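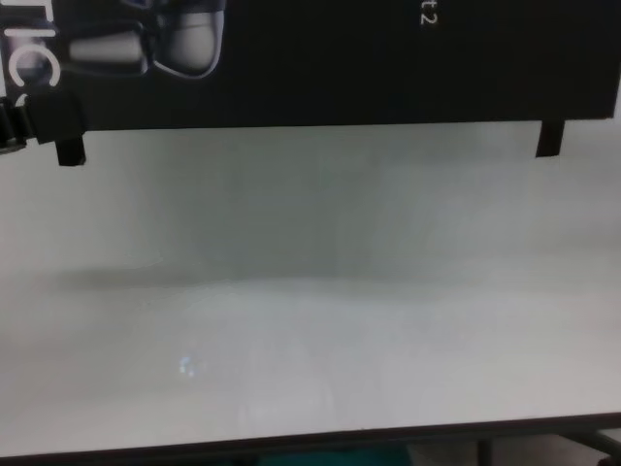 À propos de Drakero

Drakero conçoit, loue et entretient des postes de manipulation robotisés destinés aux lycées techniques, aux écoles d'ingénieurs et aux ateliers de petite série. La société a été créée par Kofi Addo, ancien enseignant en automatisme, qui en assure toujours la direction technique. Elle emploie aujourd'hui 13 personnes, réparties entre le bureau d'études, l'atelier d'assemblage et le service de formation.

Notre activité

L'essentiel de notre activité repose sur le poste Pernura, un ensemble prêt à l'emploi qui réunit un bras, une pince à doigts interchangeables, une caméra de poignet et le logiciel de supervision. Le poste s'installe sur une table ordinaire, sans scellement ni travaux préalables. Il est proposé à l'achat ou en location, avec un engagement minimal de six mois. À ce jour, 303 postes ont été livrés, dont une part importante dans l'enseignement secondaire.

Le choix des doigts de préhension fait l'objet d'une étude avec chaque établissement. Les doigts transparents sont retenus lorsque la caméra de poignet doit conserver une vue dégagée sur la pièce à saisir ; les doigts opaques restent préférables pour les charges plus lourdes et les prises répétées. Le changement s'effectue avec une clé fournie, sans démontage de la caméra.

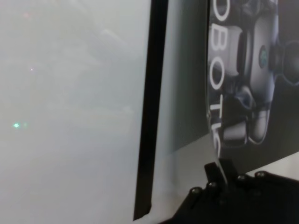
Pince noire équipée d'un doigt transparent, vue depuis le poignet du robot.

Une méthode de mise en service

Chaque poste est contrôlé dans nos locaux avant expédition, puis remis en service chez le client par un technicien de la maison. Cette intervention comprend la vérification des serrages, le passage des câbles, le réglage de la caméra et une première prise en main par l'équipe pédagogique. Un procès-verbal est signé par les deux parties ; il fait foi pour le point de départ de la garantie, fixée à 12 mois et prolongeable par contrat d'entretien.

Les surfaces claires et brillantes demandent un soin particulier au moment du réglage. Les reflets qu'elles produisent peuvent perturber la reconnaissance des pièces, et nos techniciens adaptent en conséquence l'exposition de la caméra ou, à défaut, l'éclairage du local. Les valeurs retenues sont consignées dans le carnet du poste – document que nous demandons de conserver à proximité de la machine. 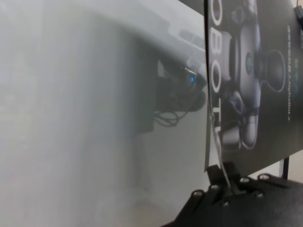
La pince et son câble clair, avec les reflets d'une surface brillante à gauche.

Formation et accompagnement

Le service de formation propose deux parcours. Le premier s'adresse aux enseignants et porte sur la conduite du poste, la sécurité et la préparation des séances. Le second, destiné aux responsables d'atelier, traite de la programmation des trajectoires et de l'entretien courant. Les supports de cours Vevemen, rédigés en interne, sont remis à chaque participant en version imprimée et mis à jour à chaque évolution du logiciel. La prochaine session ouverte aux établissements non équipés se tiendra en avril.

Partenaires

Les pièces usinées de nos postes sont réalisées par les établissements Dumitrescu, avec lesquels Drakero travaille depuis sa création. Cette collaboration nous permet de tenir en stock l'ensemble des pièces d'usure et d'expédier les commandes courantes sous deux jours ouvrés.

Nous contacter

Les demandes de devis, de démonstration ou de prêt temporaire sont à adresser au service commercial par le formulaire du site. Les clients sous contrat sont invités à indiquer le numéro de série de leur poste, inscrit en première page du carnet.

Page mise à jour en février 2025.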